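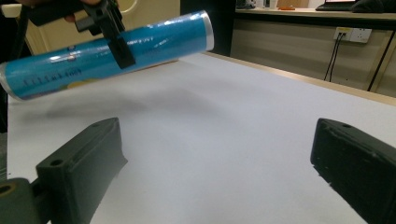 *Blue tube, silver end cap, still in its plastic.*

# Jadstead Tubes

Notes and pictures on packaging shaped like a tube. There are 200 items so far, of which 170 have a usable label. The other 20 or so that I have looked at closely are blue, shiny and in no mood to be read.

## Labels

- `color` - one word. "Cyan-blue" is two, and we had that argument already.
- `ends` - metal, card, plastic or unknown.
- `wrap` - yes or no. Glossy wrap throws white streaks over the print, so expect gaps in `text`.
- `text` - only what you can read. If it looks like "LLLLaLnoly", leave the field blank and go get a coffee.

## Known problems

Lettering bends around a tube and takes its spelling with it. Version 2 dropped the guessed brand names, including one tube that had been filed under both Himent and Beter.

Contents are not recorded. Please stop asking what is inside them.

## Changes

February: merged `lid` into `ends`. Güler entries still need a second look.

Contact: Hadiza Ajayi, Jadstead Tubes | Back to top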